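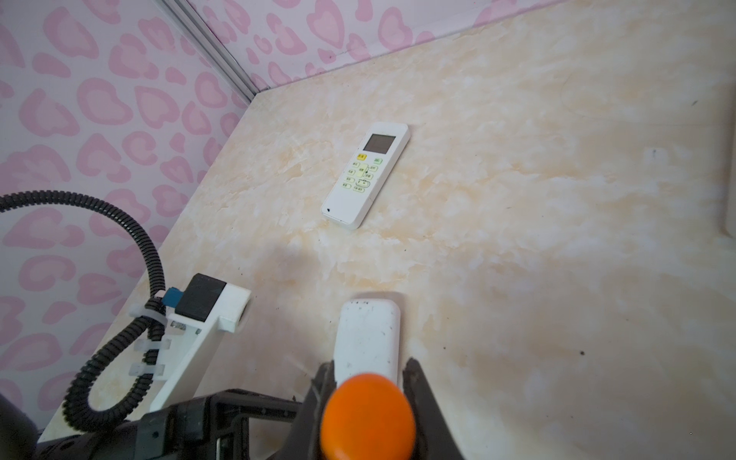 The remote on the marbled table, and the arm getting on with its job.

I should say first that I only took the Nirngate job for the quiet. You sit on a stool, you watch the arm pick up one white thing and put it down next to another white thing, and when it drops one you press the red button and write "dropped" in the book. Easy money! My mum thought I was building them.

The trouble started with the remote. Past 200 goes the arm had been good as gold, jaws open, jaws shut, lovely. Then it stopped dead over the table and squeezed. It didn't let go. I pressed the red button and it carried on squeezing (the button, I learned later, had come unplugged behind the Joson cabinet, and I'd been resting my feet on that cable since June). There was a crunch, then a little beep.

And the air conditioning came on.

I laughed, I'll admit it. Then it got cold, properly cold, and the arm was still hanging on, and every few seconds it gave another squeeze and we went down a degree. I rang Hedthorpe, where the engineers sit. "Is your hand anywhere near it?" they said. It wasn't, but it had been, a minute before, because I'd been about to tug the remote out like a bone from a dog.

They told me to switch it off at the wall. I crawled under there in my coat and found 4 plugs, none of them labelled, and pulled the lot.

The jaws stayed shut. The Fitzsimmons manual has a page on that, and I read it aloud to myself with my breath showing, while the fan went on blowing.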